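Review: Zirholm wrist camera mount and setup kit for small two-finger grippers

I look after one small arm in a packing workshop. It picks lids off a bench and puts them in trays, and it has done this since November with a camera held on by a bracket I bent myself. The bracket drooped. Every couple of weeks the arm started missing lids and I had to redo the calibration, so I asked Naveen Chaudhary, who runs the workshop, for the money to buy a proper mount.

The Zirholm kit comes in a flat box. You get the mount, two spare clamp screws, a hex key, a printed target card and a licence for Truton, the setup program that lets you try the camera position on a model of your arm before you touch the real one. It does not include a camera. The bolt pattern fits our gripper without an adaptor. Check yours before ordering, as the Gallell version is drilled differently and the listing is easy to misread.

I started with Truton. You choose your gripper from the list, place the camera, and look at what it would see with the fingers open and closed. The first position it offered me was too far back and too low, with far too much of the hand in view. I moved it forward 7 mm at a time and tilted it down until I could see enough bench to work with.
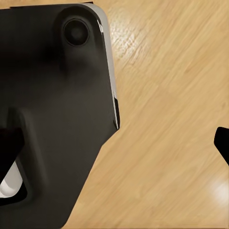
The program saves each position under a number, and you can step back through them. It will not let you give them names, so I kept a list on paper. Loading a saved position takes 40 seconds on our old computer, and that gets tedious when you are comparing two that are nearly the same. The lighting can be changed as well, although the controls are hidden in the export menu for some reason.

Fitting the real mount was simple. Power off, arm parked, old bracket off, new one on, clamp screws finger tight, then set the tilt against the scale on the side. The scale is stamped into the metal and is easy to read. Tighten the screws a little at a time, one side and then the other. I did the first one up fully and the tilt moved, so I had to start again.

Leave more slack in the cable than the leaflet shows. At full wrist turn ours pulled tight against the clamp. I rerouted it and tied it further up the arm.

Calibration with the target card went through on the second attempt. The card is thin and curls at the corners, so tape it down. Archana Sandhu on the late shift has now run 3,209 picks with the new mount and has not had to recalibrate. I check the screws when I wipe down the fingers and they have stayed put.

The leaflet is poor. The cleaning section is one sentence and the torque figure for the clamp screws is missing altogether. I wrote to the seller, Paredes, and had a reply the next morning with the figure and a better drawing.

Good mount, slow software, bad leaflet. I would buy it again for a second arm. If you already have a stiff bracket that holds its angle, I wouldn't bother. Four out of five.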